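# Back to the slow cooker

I packed the slow cooker away when we moved, and it stayed in its box under the stairs for the better part of two years. In December I got it out again, mostly out of annoyance at how much we were spending on takeaway. 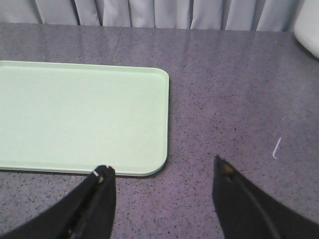 Ours is a Sima, the plain model with three settings and no timer. My sister-in-law Abla gave it to us when she upgraded to one that talks to her phone. The glass lid has a chip near the handle and the dial has lost most of its lettering, so low, high and warm are now a matter of memory. I've put a dab of nail polish where low is.

I used to cook in it every week when the kids were small, and I'd forgotten nearly all of it. The first thing I made was a beef stew and it was poor. Grey meat, far too much liquid, carrots still hard in the middle. I'd filled it to the top and used the same amount of stock I would have used on the stove. Nothing boils off in a slow cooker, and I knew that once.

The second stew was better. I browned the beef first in a heavy pan, in two lots, and scraped all the brown bits into the pot with a splash of water. I cut the carrots thin and put them at the bottom, where it's hottest. I used 500 mL of stock for a kilo of chuck and that was still a bit more than it needed. Next time I'll go to a cup and a half.

My neighbour Ville Koskela doesn't brown anything. He puts the meat in raw with an onion and a tin of tomatoes and goes to work. I've eaten his and it was good, so I can't say he's wrong. I think tomatoes cover for a lot. With a plain beef stew I'd still brown it.

## What has worked

Pulled pork, of course. Shoulder, rind off, rubbed with paprika, brown sugar, salt and a bit of mustard powder. Low all day. I don't add any liquid apart from a couple of spoonfuls of cider vinegar, and by dinner there's plenty in the pot. I pour that off, skim the fat and boil it down in a saucepan before stirring some back in. We had it on rolls the first night and in quesadillas the next.

Red lentil dal. Lentils, onion, garlic, ginger, turmeric, a tin of coconut milk and water. Four hours on low is enough, and at six it sticks around the edge. I fry cumin seeds and a dried chilli in oil and tip that over at the end. My son, who says he doesn't like lentils, had seconds and made no comment, and I left it there.

Chickpeas from dry. I soak them overnight, rinse them, cover with fresh water and cook on high until they're soft. It took three and a half hours in ours. They're nicer than tinned and I freeze them in margarine tubs. (Don't do this with dried red kidney beans unless you've soaked them and then boiled them hard on the stove first. A slow cooker on low doesn't get hot enough to deal with the toxin in them. I use tinned for chilli and save myself the bother.)

Apples. I peeled a bag of soft ones that were on their way out, threw in a cinnamon stick and left them on low with the lid tilted. Good on porridge. I've done this three times now.

## What hasn't

Chicken breast. I've tried it whole, sliced, in sauce, out of sauce. It goes stringy every time. Thighs are fine and cheaper anyway.

Pasta straight in the pot. I followed a recipe that had you stir dry macaroni in for the last half hour, and it came out gluey on the outside with a hard centre. The kids ate it with a lot of cheese. I boil it separately now, one more pot to wash and I don't mind.

Anything with milk or cream in from the start. It split. I add it in the last 30 minutes now, or leave it until I've turned the thing off.

I also tried a loaf of bread, because Kwadwo Adjei at work swears by it. His comes out with a soft, pale crust and he finishes it under the grill. Mine came out pale and damp on top, and the grill gave me a brown lid over a wet layer. He said to put a tea towel under the lid to catch the drips. I may try again when the weather cools down. I have an oven that makes bread perfectly well, so it isn't high on the list.

## Cleaning it

The crock is heavy and awkward in our sink. I fill it with hot water and a squirt of detergent as soon as it's cooled off a bit, and leave it while we eat. I wait for it to cool because my mother cracked one by running cold water into it hot, and I heard about that pot for years. After a soak a plastic scraper gets most of it. The ring of baked-on stuff at the top edge takes bicarb and patience. The base just gets a wipe once it's unplugged.

I looked at those liner bags and decided against them. They were more than I wanted to pay for something that goes in the bin, and I don't love the idea of lifting a bag of hot stew.

## The mornings

The part I find hardest is doing it at seven in the morning. Nobody in this house is at their best then, and chopping onions before coffee is unpleasant. What I've settled on is doing the chopping the night before. Meat goes in one container, vegetables in another, spices in a jar lid with cling film over it, all on the same fridge shelf. In the morning I tip it in, turn the dial to the nail polish and go. I don't put the crock itself in the fridge overnight. I did it once and it was so cold that dinner ran more than an hour late, and I wasn't happy about the food sitting lukewarm for that long either.

I've forgotten to turn it on at the wall once. I came home at six to a pot of raw pork that had sat there all day, and it all went in the bin. I now check for the little light before I pick up my keys.

Gonçalo Serrano, who used to comment on my old blog, emailed to ask if I'd look at one of the multi-cookers, the kind that does pressure as well. I've thought about it. The Tekgate one was $391 last time I checked and I can't see us getting that much use out of it. A friend has one and mostly makes rice. If the Sima dies I'll think again, but it was bought to last and seems to be doing so.

## Next on the list

I have a lamb neck in the freezer that I want to do with barley. I'm not sure how much the barley will swell, so I'll start with half a cup. I also found an old church cookbook at the Priltport market with a whole chapter of slow cooker recipes, a good few of which call for a packet of French onion soup. There's an apricot chicken in there that I remember from childhood and I'm going to make it as written, packet and all, with thighs.

If anyone has a way of doing potatoes so they don't go dark on top, I'd like to hear it. I've been pushing them under the liquid and a few always float back up.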